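Notes from the Hostura open day, Sultstead, 24/10/2023

Guido Santoro had been telling me for weeks that I should come and see where Hostura tries out its kitchen things, and I finally made the drive over – a lovely one, all yellow leaves in October. There was coffee waiting in the lobby and a very long sign-in sheet, and I got chatting with a couple from Irnadon before I had even put my bag down.
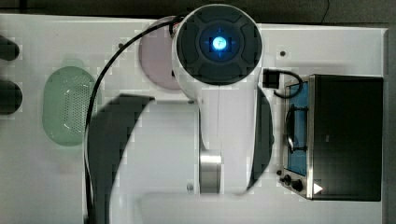

The test kitchen is the part I had come for, and I was glad to find it so plain. I've been in showrooms where every surface fights with the plates. They had gone for a white top with a good square corner to it and a dark gray floor beyond, and after a minute or two you stop noticing either one and just look at the dishes, the way you would at a friend's house.

Guido says the color of a plate sells it long before the shape does, and he can go on about that for some time (he did, and I enjoyed every bit of it!).

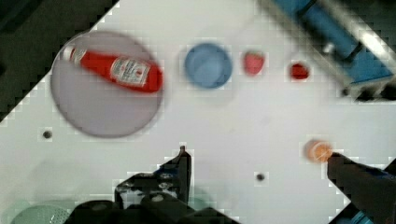

*Ketchup on the plate, with the little blue bowl and a strawberry close by.*

I have a soft spot for a colander, I'll admit. My mother's hung on a nail by the back door and did everything from green beans to blackberries, so I asked more questions about draining than anyone else on the tour. 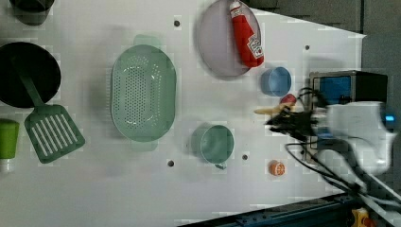 From there we got onto prices, and whether people still buy one piece at a time or want the whole set. The Herrero line comes in 23 colors, Guido told us, and they packed 700 boxes of it for the fall orders. I wrote that down on the back of my parking slip, which was number 3236. 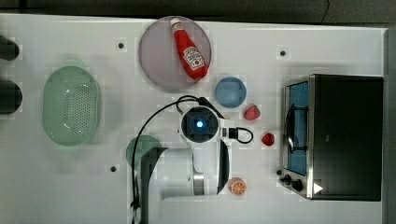 *Pale green colander on the left, ketchup still on its plate.*

We finished with more coffee and a slice of apple cake, and I left with a catalog under my arm and a promise to bring my sister to the spring one.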